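Re: [Luddale-home] Folding sweatshirts on the bed

Hello all, and thank you Rohani for getting us going again! I've been meaning to answer since August.

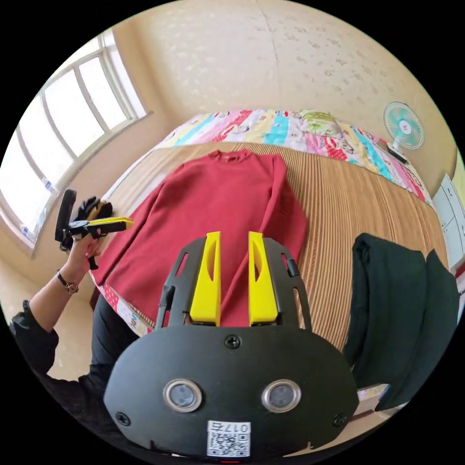
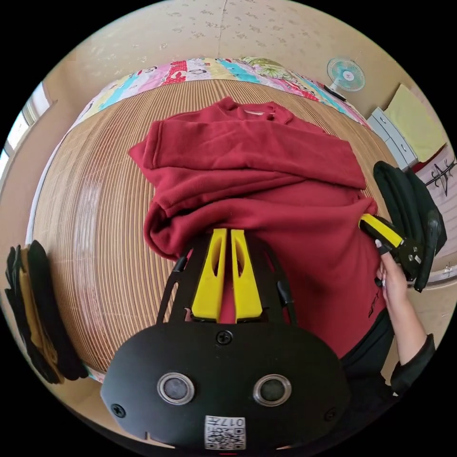
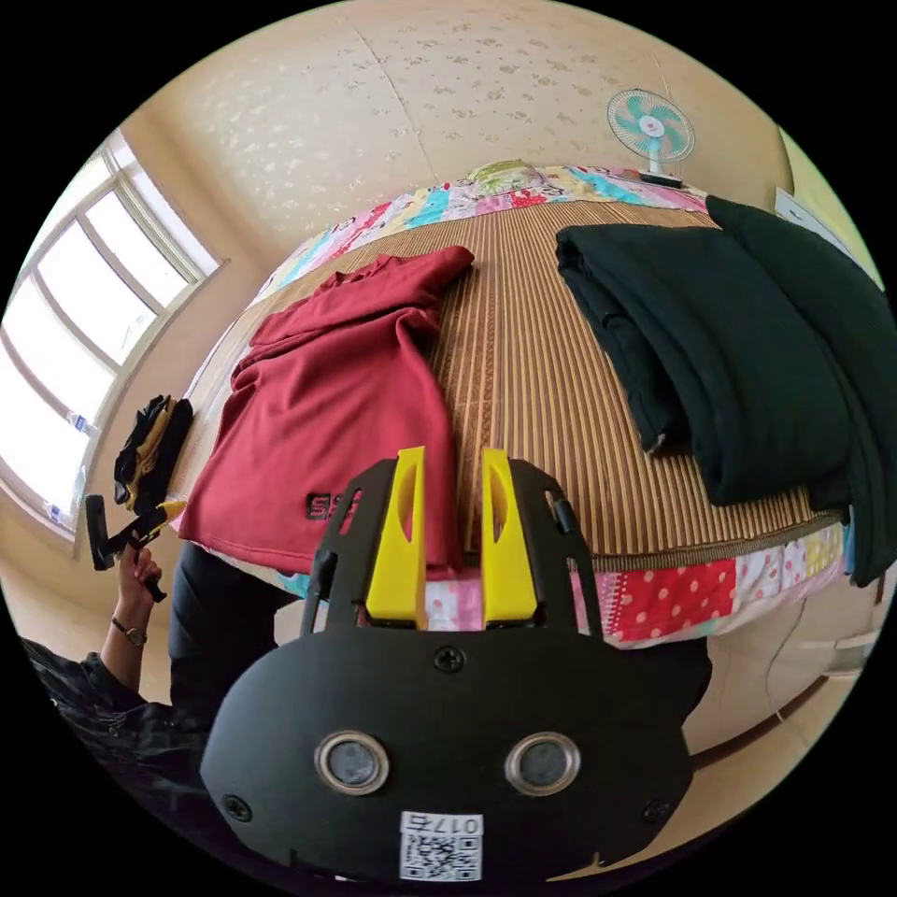
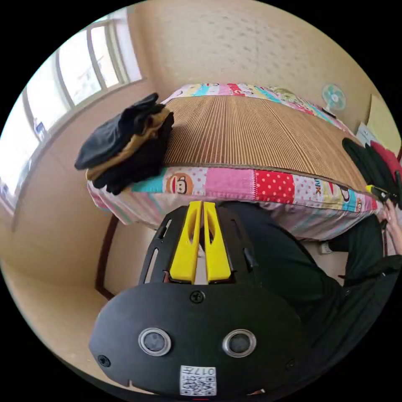
Red top, straw mat, patchwork all around

Colette Bodin
List moderator, Luddale Home Circle

Rohani Krishnan wrote:
> Do you fold on the bed or on a table? Mine
> slide around on the quilt and come out crooked.

On the bed, always, dear, but with a woven summer mat over the bedding (mine has lasted 6 years, bless it). Spread the top face up, smooth it well, then bring one sleeve across the chest and after it the other. Dark green things get their own pile off to the right. I do 20 pieces on a good morning, with the radio going and far too much tea!

Love to everyone,
Colette

2 comments

Zorica Kadrić: That monkey on the patchwork in the last one! My kids would fight over it.

Gwawr Craddock: Does the mat snag fleece at all? Mine did.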